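Workshop help desk – Fluvdale shared workshop
Ticket: two-arm book handler, books slip or twist when both arms lift
Opened: 2022-04-26
Opened by: Bianca Preda
Bench: the one beside the wooden drawers
Status: open, waiting for parts

Problem as first reported

I am building a pair of arms which should take a book from a flat surface, lift it with both grippers and put it on a shelf. With one arm and a thin notebook it works well. With two arms and a heavier paperback, the book turns a little while it goes up, and sometimes one end slides out from the fingers. It happened in 7 of 14 lifts yesterday evening. I did not change the program between the lifts.

What I am using

Two arms, printed parts, the black fingers with the flat triangular pads. One small camera at each wrist and one camera at the head. The control program is Onex, the version from December, and I did not update it after that. Power comes from the Dostent supply which Mr Hodoroagă left for all of us on the lower shelf. The books are ordinary paperbacks in Chinese which my neighbour gave me. They are good for testing, as the covers are smooth and the blocks of pages are thick.

What I already tried

1. I cleaned the pads with alcohol. A little better at first, then the same.
2. I tightened all screws of the left finger. One was loose by half a turn. No change.
3. I exchanged the two power cables. No change, so I think the cables are good.
4. I made the lift slower, from 7 seconds to 12 seconds. The book still turns, only slower.
5. I ran the arms without a book. Both wrists arrive at the same height, as far as I can measure with a steel ruler.

Pictures from the cameras are attached.

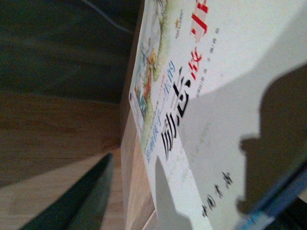
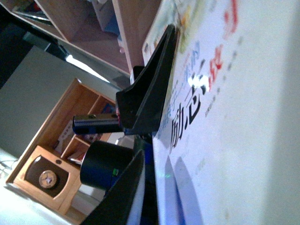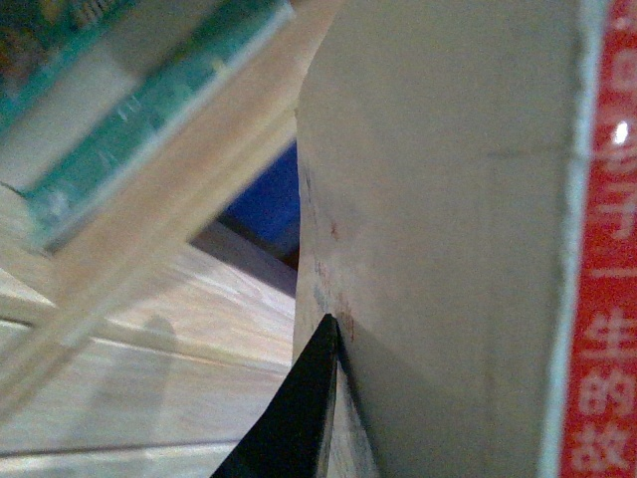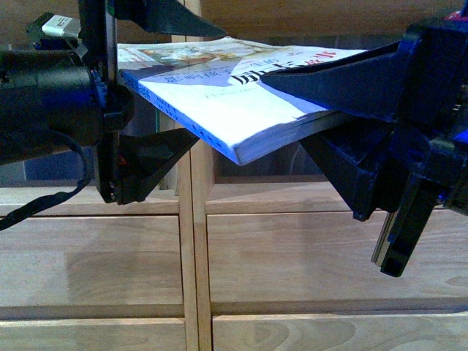
Attached: three wrist camera views, then the head camera with the book held by both grippers.

Reply from the help desk

Thank you for the clear list. Please look at the last picture. The book is not level, its near edge goes down to the right. One still picture cannot tell us if it was already moving, but I would compare how hard each gripper closes. If one side holds strongly and the other only lightly, the book can turn around the strong side.

Could you please write down the closing value for left and right? In Onex it is on the page "Limits", under the speed. Please also tell us where you hold the book, measured from the spine.

One more question. In the first picture there is a big shadow on the cover. Does your program use the wrist camera to find the edge of the book? If yes, please try it once with a lamp from the other side.

Answer from Bianca

I looked at the values. Left is set to 14 and right is set to 12. I was sure that they were equal. I think I changed the left one in winter, when I had the old fingers, and then I forgot it. I am sorry for this, I should have checked it before I opened the ticket.

About the camera: yes, the program looks for the edge between the cover and the wood. When I moved the lamp, it found the edge in every try. Before this it was sometimes wrong by nearly the width of my thumb, and always towards the shadow. So maybe there are two problems and not one.

I hold the book at the two short ends, in the middle of each end. I did not measure from the spine, I only judged it by eye. I will make a paper template for it.

Test after the changes

Both sides set to 12, lamp on the left, speed as at the beginning. The book stays much more level. It does not slide out any more with the thinner paperback. With the thickest one it still turns a little at the end of the lift – I can hear the right motor working harder there.

I also tried to put one book between the fingers while it was standing upright. For this position the lower finger touches first and pushes the book away before the upper one closes. I do not know if this belongs to the same ticket. Please tell me if I should open a new one.

Reply from the help desk

Please open a new ticket for the upright position. It is a question of the closing order and has little to do with the force.

For the thick book, we suggest softer pads. There is a sheet of thin silicone in the materials cupboard, second box, and you may cut two strips from it. Write your name on the list, please. If the right motor is still loud with the new pads, bring the arm to the bench evening and we will open the gear housing together.

Answer from Bianca

The box was empty, so I wrote silicone on the shopping list. I keep this ticket open until it comes. The lamp is now fixed to the shelf with two clamps – please do not take it away, also if it looks unused.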